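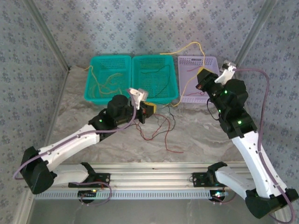 Keeping a benchtop nice when you really use it

Posted March 6, 2022

I love a work surface that earns its keep. Ours gets bread dough in the morning, homework in the afternoon and usually something with glue after tea, and it still comes up beautifully if I stay on top of a few small jobs. What follows is everything I've picked up since we moved to Jonimgate and inherited a kitchen with a lot of bench and not many cupboards (a lovely problem to have, once you get the hang of it!). Most of it works just as well on a shed bench or a laundry counter.

The daily wipe

Dry first, then wet. Brush the crumbs and grit off with a soft dry cloth or one of those little bench brushes before any water goes near it. Grit plus a wet sponge is basically sandpaper, and I dulled a good patch beside the sink that way before I worked it out.

For the wet part I use warm water and one squirt of ordinary dish soap in a seven-litre bucket. Wring the cloth out well, wipe in long overlapping strokes, then go over it again with plain water and buff dry with an old tea towel. Flannelette pyjamas cut into squares are even better. The buffing is what gets rid of those cloudy streaks, especially on greys and darker colours.

Know what you've got

Marble, limestone and travertine hate acid. Keep vinegar, lemon juice and the bathroom descaler well away, and mop up wine and tomato as soon as you see it. Granite is tougher, though I still stick to soap. Laminate will put up with nearly anything except heat and abrasive powder. Timber wants oil and doesn't want puddles.

If you've moved into a place and have no idea, check the underside near the sink cut-out with a torch. Laminate will usually show you its chipboard core under there. Stone feels cold and looks much the same all the way through.

Stains that have already set

Have a go with a poultice! They're cheap and very satisfying. Mix bicarb soda with enough water to make something like thick yoghurt, spread it over the mark a bit wider than the stain, cover with cling wrap, tape down the edges and leave it for 36 hours. Then peel off the wrap, let the paste dry right out and lift it with a plastic scraper. A stubborn oil mark may need a second round. I had one left over from a leaky bottle of sesame oil and it took three, but I can't find the spot any more.

Ink on laminate is easier. Methylated spirits on a cotton ball, dabbed and not rubbed, with the window open.

Sticky labels and price tags

Warm the label with a hair dryer, peel slowly from one corner, then rub whatever's left with a dab of cooking oil. Wash with soapy water afterwards. Eucalyptus oil is quicker and smells wonderful, but test it somewhere hidden if the surface is plastic or painted.

Clearing the deck

I used to keep everything out because I used everything. Then I bought a set of stacking tubs from Prakel, the discount place next to the bakery, and gave each job its own tub. Baking has one, sewing has one, and so do mending and the seed packets. The tub comes out, the job gets done and the tub goes back on the shelf. It has made such a difference, and it cost me less than a takeaway dinner.

Label the short end of the tub, by the way. I labelled all the lids the first time and then stacked them.
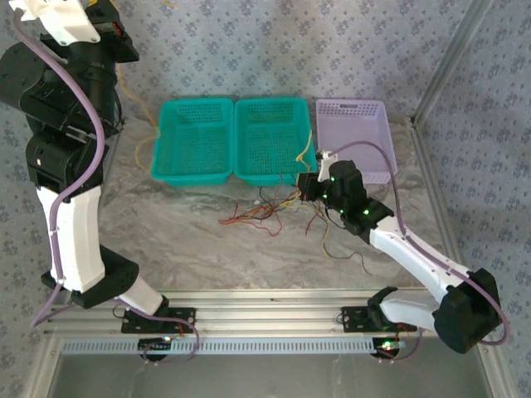 For the things that do stay out, a tray is your friend. Oil, salt, pepper and the wooden spoons all sit on one, so I can lift the lot in a single go and wipe underneath. Stick four felt dots under it and it will slide without scratching.

Edges and joins

The long seam where the bench meets the wall is where the grot collects. An old toothbrush and a bicarb paste will get most of it. If the silicone has gone black all the way through, scrubbing won't help and you're better off cutting it out with a sharp blade and starting fresh. Run masking tape along both sides of the gap, lay the bead, smooth it with a wet finger and pull the tape off while it's still soft. Do it last thing at night and keep everyone off it until the next evening.

Buy the kitchen and bathroom silicone. I tried saving a few dollars with a general purpose one and it was mouldy again by May.

Timber boards and bench ends

Food-grade mineral oil, warmed by standing the bottle in a jug of hot water, soaks in far better than cold. Wipe on plenty, leave it overnight and rub off the excess in the morning. I buy the Brunlow one in the tall bottle and it lasts me ages. For a board that's gone furry, give it a light sand with 100 grit going with the grain, then something finer, and oil it after that. You'll be amazed at the colour that comes back!

Spread the oily rags out flat to dry outside if you've been using linseed or any of the drying oils — please don't leave those bunched up in the bin, as they can heat up enough to catch fire.

A few odds and ends

Rubber bands around the legs of a wobbly stool will stop them marking vinyl.

A damp tea towel under a chopping board keeps it from skating about.

Freeze leftover lemon halves and use them on the stainless sink (never the marble).

Save the mesh bags from oranges, scrunch them up and tie with string for a free pot scrubber.

Next up I'll be tackling the pantry shelves, including how I finally got rid of the moths.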